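Notes from the Folding Group
Mon 23 August

I promised in the last newsletter that I would say something about how the home sessions are going, and then I let a whole summer month slide by, so please forgive me (and thank you to those of you who wrote to ask whether we had all melted). We haven't. We have been folding laundry. Quite a lot of laundry, in quite a few bedrooms, and always with a gripper in one hand where most people would simply use their fingers.

For those who joined the list recently, the Erkura project is our attempt to teach a robot arm to tidy clothes by letting people show it how. You hold the gripper, you do the chore at your own pace in your own home, and the recording goes to the team at Forsberg, who turn it into something the arm can learn from. There are 14 of us doing it at the moment, and I can say with some feeling that dark clothes are the hardest thing we have been asked to handle so far. 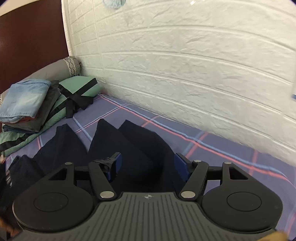

Navy cloth on a plaid bedspread, with the folded pile behind it.

I had pictured jeans as the villain when we started, being so stiff and heavy, but jeans are lovely! They have good thick edges, they stay where you put them, and once folded they sit on top of a pile like a lid. A navy jacket is another matter. The folds disappear into one another, you lose track of which layer is the front and which is the lining, and you find yourself leaning in with your nose practically on the sleeve, trying to work out where to pinch.

The advice from the team is to slow down at exactly that point. Open the jaws before you reach the fabric, come in low, and close on one layer if one layer is what you want. If you come up with two, put them down again and have another go, and please don't stop the recording. I used to stop every time I made a mess of it, and I felt rather sheepish when I learned that the second tries are some of the most useful material we send in. A robot that has only ever seen tidy folds has no idea what to do with a bad one. 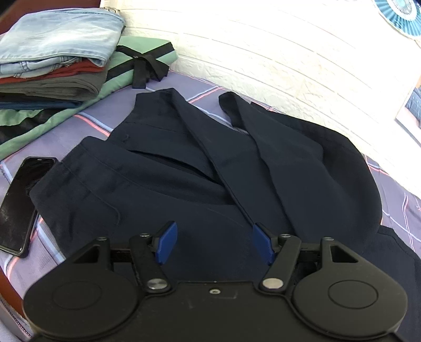
By Sunita Sachdeva
Home Sessions, Erkura

Now, jackets in particular. We have argued about these more than I would have thought possible, and I still think there is room for more than one way, but after the last call we agreed to try the same order for a while. Lay the jacket open on the bed first and smooth out the worst of the lumps. Find the collar and leave it pointing away from you. Then bring in one side, sleeve and all, then the other, and fold up from the hem last. Lapels like to flop back over on themselves, and so do pocket edges, which catch a fingertip beautifully just when you don't want them to. Go around them if you can.

A word about the bed, too. A few people have been clearing everything off it before they begin, stripping it down to the sheet as if company were coming. You really needn't. The Clarkeo arm will have to cope with cushions and phones and piles of yesterday's folding when its turn comes, and it may as well get used to them now. Patterned bedding is very welcome for the same reason – stripes, checks, flowers, whatever you sleep on.

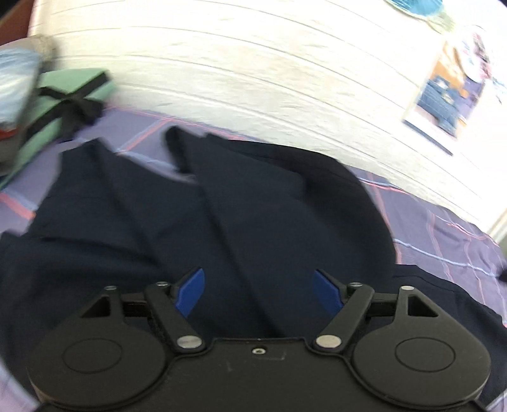

Wrists are the other thing I wanted to raise, because three of you have mentioned them to me separately. The gripper isn't heavy when you pick it up, but hold it out over a mattress for long enough and you will know all about it by supper. Take a break between garments, sit on the edge of the bed if your height allows, and swap hands if you are comfortable doing so. Quick swings from one side to the other are hard on the wrist and they blur the picture as well, so an unhurried pace is kinder all round.

We are hoping to have 300 garments folded by November, when Mumar will host the next get-together and we can all finally see the arm try a few for itself. If you have a jacket, a coat or anything dark and slippery in the back of a closet, please do dig it out and give it a turn. Replies to this newsletter come straight to me, and I read them all, usually with a cup of tea and a basket of my own washing still waiting.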